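Student team seeks doubters, 6 places
Posted 8 September 2023

The Clerero project is taking new members for the school year. Most robotics clubs will promise you a drone, a trophy and a job offer. We have a white table, a wicker basket and some blocks, and the task is putting the blocks in the basket. If that sounds too easy, we thought so too.
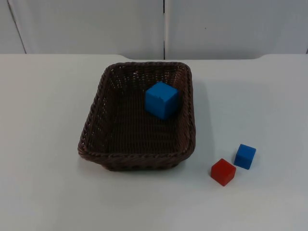 We're after people who don't believe a demo until they've watched it go wrong. Last year's team told everyone the sorting routine worked. Then Jianguo Pan moved the basket a little to the left and asked to see it again. We spent most of March on what came next.

You don't need to know how to code. You do need to write down failures as they happen – including the boring ones – and to argue with whoever says "good enough." Urton is lending us the room and the club pays for parts out of a budget of $4,000, so please don't expect fancy hardware. Foam is cheap, and it forgives a bad grip more than it should. I have my doubts about any score we get with it.

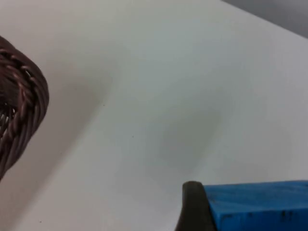

What we ask

Two evenings a week, three hours each
One written test report a month, read out to the group
A willingness to redo someone else's test from scratch

There is no pay and no course credit. We may enter the Loltine student contest, if the results hold up – I wouldn't bet on it yet.

To apply, send Thu Trịnh a few lines on something you were told worked and didn't. Skip the résumé.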